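Skirnura handset update: progress report to the Nilis fund
January 19, 2019
Prepared by Ibrahim Olaniyan

We are really pleased with how this quarter has gone. The new system software for the Skirnura handset is now running on 1754 test phones, and the reports coming back are the best we have had since the project began. Battery drain overnight, which was the big complaint last time, has dropped right down the list.

Tanko Okeke rewrote the part that downloads the update in pieces, so a phone that loses its signal halfway picks up where it left off. It sounds like a small thing, but testers on slow connections love it (and so do we!).
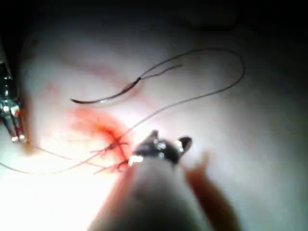
Which phones will get the update first?
Handsets bought directly from Ogbonna go first, as they carry no network software of their own. Network models follow once each network has signed off its build.

Of the 12 faults listed in our last report, eight are closed. The four still open are all in the camera app or the Bluetooth settings. One of them, the car stereo that drops a call when a text message arrives, has been a pig to reproduce, but Tanko now has it happening on his own desk and we expect a fix in the next test build.

The lock screen has had a tidy too. Notifications are grouped by app, the clock is bigger, and the torch button is back where people wanted it. 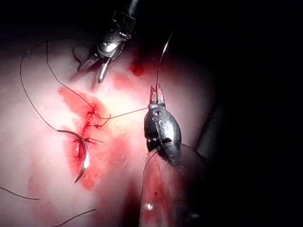 Will users lose their photos or messages when they install it?
Everything stays on the phone. We still suggest a backup beforehand, and the Zoltum app now offers one before the download starts.

Spending is within the agreed budget. The only change we would like to make is to move the unspent travel money into extra testing on older handsets, and Ibrahim will send the form separately. Public release is still planned for April, with the final test build going out to all testers before then.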